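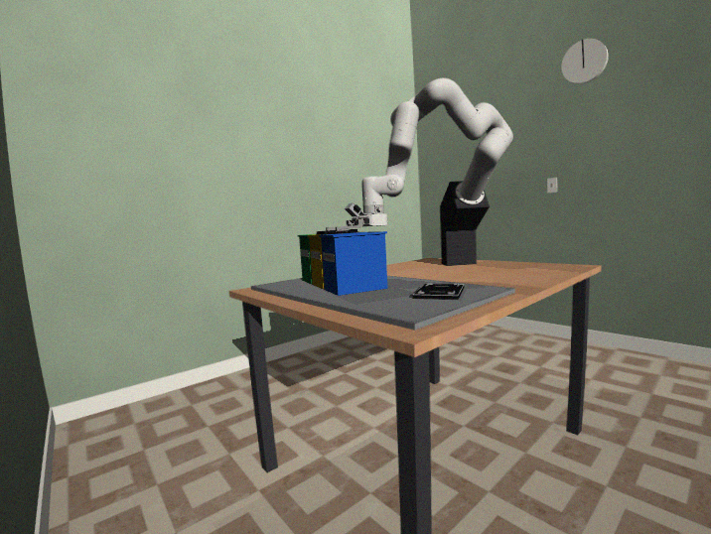 Color and Light for Beginners
Notes for session 4: Why your wall isn't the color you bought
Ylva Kvam

Okay, so last time I promised we'd get to shadows, and then I spent the whole hour on complementary pairs. Sorry! Shadows today, for real.

Start with the homework from session 3, the one where you taped a paint chip to the wall and looked at it in the morning and again after supper. Most of you wrote down two different colors. Good. The chip stayed the same and the light on it changed, and if you take one thing home from this course I'd like it to be that.

Corners

My favorite place to study this is a plain corner in a painted room. Same can of paint on both sides, and one wall still comes out darker, sometimes by a lot. Light green is a great color for it (I'm biased, my kitchen in Haugen is light green) because the shaded side can slide toward gray or blue or even a bit brown depending on what's bouncing into it. A wooden table will throw warm light back up onto the lower part of the wall. Look for that. Beginners nearly always miss it, and I missed it for years.

When you paint a corner, please don't draw a line down it! Let the two tones meet. If the edge gets lost, your tones are too close, so darken the shaded wall a little and look again.

Mixing the shaded side

Don't reach for black. Try a touch of the complement first, so for green that's a dull red. Add it with the tip of the knife, stir, wait, look. My old teacher in Grerton made us mix 39 greens on one sheet before we were allowed near a canvas. I hated it, and I still have the sheet.

Warm bulbs, cool bulbs

Bulb boxes give you a number in kelvins. Low numbers look yellow or orange, high numbers look bluish. A candle is just under 2,000, and daylight at noon is way up past 5,000. So a green wall under a warm lamp goes a little olive, and by a north window it cools right off. Write down which light you were working in, on the back of the paper, every time.

For next time

Pick a corner at home with nothing much on the walls. Paint it twice, 90 minutes each, once by day and once by lamp. Small is fine, 9 inches across is plenty. Squint a lot.

Bring both pieces plus your gray scale card. If you lost the card, there are spares in the drawer under the sink in the Husurside room.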